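Stusstead robotics open day: visit report

Posted 12 December 2023 by Jurgita Jaunzems

The Stusstead Community College robotics program held its end-of-term open day last month, and I went along with a parent from our own school and two students who are thinking of applying. We run a small after-school club with secondhand kits and wanted to see how a bigger program organizes its time. These are my notes, tidied up for the club page.

Getting there

The college is at the north end of town, past the arena. Parking is free after four but the lot by the trades building was full, so we left the car at the library and walked back. Doors opened at 4:30. There was a sign-in table, coffee, and a box of name tags. The robotics rooms are on the second floor, and the elevator is at the far end of the hall if you need it.

The class

Fourteen students are enrolled this year, most of them in second year. They meet twice a week for two hours and have a project period on top of that. The instructor gave a short talk at the start. The first half of the course is mechanical work and wiring, and the second half is done mostly in simulation, with each team programming a humanoid robot to handle objects on and near furniture.

One of the parents asked why the second half is on screens. The instructor's answer was cost and scheduling. A team can reset a simulated task in a second and leave a batch of attempts running overnight. They can also make mistakes without having to order parts. He said some students find the change hard at first and miss having something to hold.

The team projects

Four teams had stations set up along the window side of the room. We spent most of our visit with a team called Fiseck, who had their project open on one monitor and their notes on another. The project is named Rokmont. It has one robot, a work area with a wooden surface, a grey-green shelf unit and a few objects to handle. They were using the overhead view while we were there, which puts the shelf in the middle and the hand over to the left.

The student at the keyboard explained that the team had split the work into reaching, gripping and placing. Reaching was finished in November. Gripping was the part they were working on. The white cylinder and the small corked bottle are treated as separate problems, as a long round object and a short one need the fingers set differently. They stopped the simulation at several points so we could look at the hand position and ask questions.

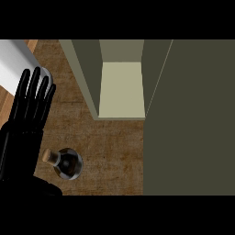 Questions from visitors

Our two students asked most of the questions in our group. The first was whether the hand knows what it is touching. The answer was that the program gets contact information from the simulator, and the team decides what to do with it. In their early versions the fingers closed as soon as any contact was reported, and round objects rolled away. Now the program waits for contact on more than one finger before it closes.

The second question was how they know when a change has made things better. Fiseck keeps a log. Every version gets 27 attempts from slightly different starting positions and the results go in a spreadsheet, along with a line on what was changed. The student scrolled back through it for us. Some of the entries were only a few words long, and she said the short ones were the least useful to go back to.

I asked about the shelf. Placing an object on the shelf floor is the last stage, and they had not started testing it with the bottle. The side panels are a concern for them, as the arm has to come in without touching either one. Their plan is to lift first, move across, then lower, and to work on speed later.

Other stations

The team called Ķēniņš was working on navigation and had a floor plan of a house with the robot's path drawn over it. Their program handled doorways well during our visit but was slow to turn in the hallway. They had a bilingual poster, English and Latvian, and were happy to talk about either the robot or the poster.

The other two teams were second-semester groups who had only just been given their tasks. One had a flow chart on the whiteboard and the other was still choosing between two approaches. I would have liked more time there, but the room was getting crowded and they were needed for the demonstration.

The demonstration

This started at six in the lecture room next door, on a projector. Each team had seven minutes, including questions. Fiseck ran three attempts at the cylinder and talked through the code for the fingers. The projector washed out the darker colours, so a black hand was hard to follow from the back rows. Sit near the front if you go.

Practical notes

Applications for next fall open in the spring. There is no entrance test, but they ask for a short written piece on something you have built or tried to build. Students need a laptop for homework, and the college has 14 loaners for those without one. The lab computers are available on weekday evenings when a staff member is in the building.

For our own club, I came away with two things to try. One is the log – a fixed number of attempts for every change, written down the same day. The other is splitting a task into stages and finishing one before starting the next. We will set up a shared spreadsheet at the first meeting after the holidays. Anyone who wants to help with the template can leave a note in the club binder.

The next open day is planned for the spring term and I will post the time when the college sends it.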